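Teaching a Wrist Camera When to Let Go
Student project report, Robotics Lab course, Nasilville campus
Spring term

Where the idea came from

I came into this course wanting to make a robot fold laundry, and I left it with a pretty decent answer to a much smaller question: if the only thing you have is the camera on the wrist, can you tell whether the gripper has a good hold on a piece of cloth? Small question, lots of work! I'm happy with how it went though, and I learned way more than I did from the homework sets.

The reason I got hooked on this is that our arm in the lab already runs a wiping routine (grab the cloth, drag it over the whiteboard, drop it off to the side). It was written by last year's class and it mostly does its job. When it fails, it fails in a silly way. It closes on the cloth, catches one corner, lifts, and then carries on as if it had the whole thing. There's no force sensor on our gripper, and the motor current is so noisy with thin fabric that I couldn't get anything useful out of it. So pictures it was.

What other people do

I read a bunch of papers in February and most of them put a depth camera overhead and look down at the table. That gives you a nice full outline of the cloth. We don't have one to spare, and an overhead view also gets blocked by the arm right at the moment I care about. The wrist view has the opposite problem. It's super close, the cloth often covers half of what the camera sees, and you never get the whole outline. I figured close and partial was still better than blocked.

Getting the data

I drove the arm by hand with the Brisell controller, which is basically a joystick with a squeeze trigger. One episode was: approach, close, lift, hold for a second, lower, open. After each episode I typed in one of three labels. "Pinch" meant the fingers had a fold of cloth between them with fabric on both sides. "Edge" meant they only had a border or a corner. "Miss" meant nothing came up.

I ended up with 686 episodes, and from those I pulled 3,421 stills. I only kept frames from the lift and the hold, because frames from the approach made the model lazy (it learned that a flat cloth means "miss", duh).

A couple of things I would tell the next person:

Change the cloth's starting shape every time, even when you're tired. My first evening of data was useless because I kept smoothing the cloth out the same way before each try, and everything looked alike.

Write the label down right away. I tried labeling from video afterward and disagreed with myself constantly.

Leave clutter around. My first test set had a totally clean board, and the numbers looked amazing, and then they fell apart when I put stuff back on it.

The model

Nothing fancy. I took a small pretrained image network, froze most of it, and trained a new last layer with three outputs. Training took 30 minutes on the shared machine when I could get a slot. I split the data by episode and not by still, so two frames from the same lift never landed on both sides of the split. I got that wrong the first time around and was very proud of my score for one whole afternoon.

I also tried a second version that I named Zou. It looks at a short run of stills in place of one and averages the guesses. That's all it does! But it helped more than any of the settings I spent days fiddling with.

What the model seems to pay attention to

I made heat maps for a pile of the test stills to see which parts of the picture mattered. For pinches, the bright spots sat on the peak of the cloth and on the folds that fall away from it. If there's a rounded hump with panels hanging down on more than one side, the model is usually sure of itself. It hardly looks at the gripper, and I get why: with a bunch of fabric in the way, sometimes all that shows is a bit of one dark finger low down between the folds.

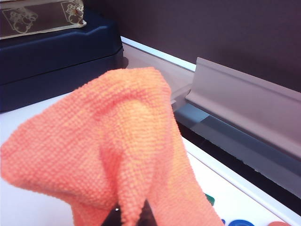

Results

The single-still model was good at misses and good at clean pinches. Edge grabs were the sore spot. It called a lot of them pinches, mostly when the corner had flopped over and made a little bump of its own. Zou fixed plenty of those, I think because a corner grab swings during the lift and a real pinch stays put.

For a live test I hooked Zou up to the wiping routine and let it run 60 tries. The rule was simple: if the answer is "pinch", go wipe, and if it's anything else, put the cloth down and try again. It still started wiping with a bad hold a few times, but the old routine did that so often that you stopped noticing. The downside is speed. It gets nervous and sometimes drops a perfectly fine hold to go for another one, which is kind of painful to watch.

I also tried a thinner cotton cloth from the Usham kit without retraining. That went badly. The thin cloth doesn't make a rounded peak, it makes a sharp one, and the model hadn't seen anything like it.

What I'd do next

More fabrics, first of all. I'd also like a fourth label for "pinch, but too close to the edge", which came up all the time while I was collecting and which I had to force into one of the other boxes. And I'd love to have the retry move aim at a new spot based on where the folds are, since right now it goes back to the same place and hopes.

The code and the labels are in the course folder under my project number. The training script expects the stills sorted by episode, so please don't flatten the folders.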